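Caring for Fleece and Sheepskin Seat Covers
Devano Residence Halls, Furnishings Office

Residents who borrow or own fleece or sheepskin seat covers are asked to follow the steps on this page. The same steps apply to small throws of the same material. They do not apply to wool rugs, which are cleaned under contract and should be left in place.

Before you start

Find the care label. On most covers it is sewn into the back seam near one of the ties. Covers issued by this office also carry a cloth tag with an inventory number. Do not remove this tag, and do not cover it with tape. If the care label and this page disagree, follow the label.

Determine whether the cover is natural sheepskin or a synthetic fleece. Part the pile with two fingers and look at the base. Natural sheepskin has a leather backing, and the fibers grow directly from it. Synthetic fleece has a woven or knitted backing, and a grid of threads is usually visible.

You will need:
A soft brush with widely spaced bristles
A vacuum cleaner with a hose and upholstery nozzle
Two clean cotton towels
A mild wool detergent
A basin or bathtub

Routine cleaning

1. Take the cover off the chair and shake it outdoors. Balconies on the upper floors of Holanda House may not be used for this purpose.
2. Lay the cover flat, pile side up.
3. Vacuum on the lowest setting, moving the nozzle in one direction.
4. Brush the pile in short strokes, beginning at an outer edge. Hold the backing firmly with the other hand so that the cover does not stretch.
5. Turn the cover over and wipe the backing with a dry towel.

Routine cleaning should be carried out once a month while the cover is in regular use.

Removing a spill

Blot the spill at once with a dry towel. Press straight down and lift; do not rub. Mix a small amount of wool detergent in cool water, dampen a corner of the second towel, and work from the outside of the stain toward the center. Blot again with plain water until no suds remain.

Ink, wax, and hair dye should not be treated at home. Bring the cover to Room 482 and state what was spilled.

Washing

Synthetic fleece may be washed by machine on a cold, gentle cycle with no other items in the drum. Natural sheepskin should be washed by hand unless the label permits otherwise.

1. Fill the basin with cool water and add the detergent.
2. Lower the cover into the water and press it gently with open hands for a few minutes.
3. Drain and rinse twice.
4. Roll the cover in a towel and press out the water. Do not wring it.
5. Dry it flat, away from radiators and direct sun.

Natural sheepskin needs to be stretched lightly by hand several times as it dries. When the backing is nearly dry, brush the pile again. The dryers in the Tindo Street laundry room run on high heat only and are not suitable for either material.

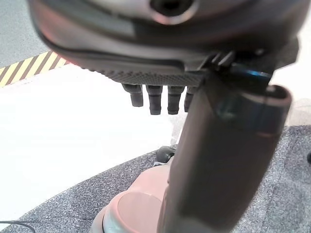
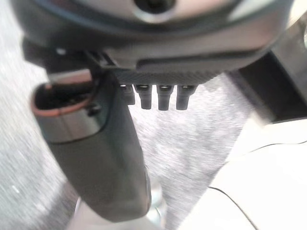
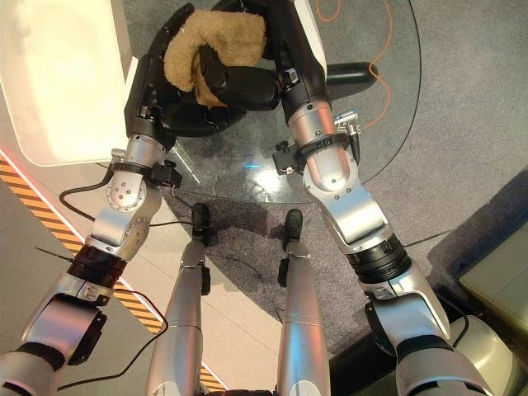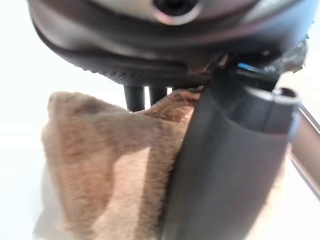

Storage

Covers should be completely dry before they are put away. Fold loosely with the pile facing inward, place in a cotton bag, and keep on a shelf. Plastic bags and vacuum-sealed packs should be avoided for natural sheepskin. A cedar block may be placed in the bag, provided that it does not touch the leather side.

Returning a borrowed cover

Borrowed covers are due back by the end of April. Complete Form 1421, attach it to the bag, and leave both at the furnishings counter. Covers may be returned unwashed if the form says so. Please allow seven days for the loan to be cleared from your account.

Questions about cleaning may be addressed to Haruna Hayashi in the Furnishings Office. Questions about lost tags or replacement charges should go to Nam-gil Yoon at the same counter.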